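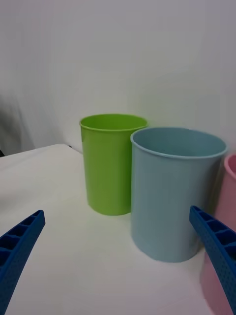 Figure 2. Green and blue plastic cups on a white tabletop.

Section 4. Filling the Reservoir and First Rinse

Complete this section before connecting the Clorover countertop water filter to the power supply. The filter cartridge must already be seated as described in Section 3.

1. Lift the lid and remove the reservoir by its handle.
2. Wash the reservoir in warm water with mild dish soap. Do not use bleach or scouring pads.
3. Fill with cold tap water to the upper line. Do not exceed this line.
4. Return the reservoir to the base and press down until the latch clicks.
5. Plug in the unit and hold RINSE until the indicator turns amber. The cycle runs for 244 seconds.
6. Discard all water from the first two cycles.

CAUTION: Never fill the reservoir while it is on the base.
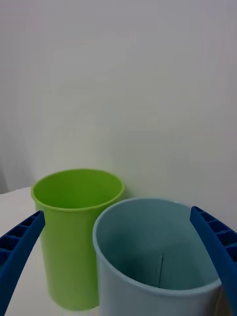

Plileo Household Products, Customer Documentation Department

NOTE: Fine black particles in the first rinse are carbon dust from the cartridge. If they remain after the third cycle, remove the cartridge and repeat Section 3.

7. Set the hardness dial. The factory setting is 2.
8. Press DISPENSE and check the spout for leaks.

If the unit will be left unused for more than 21 days, empty the reservoir and store the cartridge in a sealed bag. Replacement cartridges are sold under part number 889.

Questions about this section may be sent to Eyerusalem Gebru, Documentation Editor.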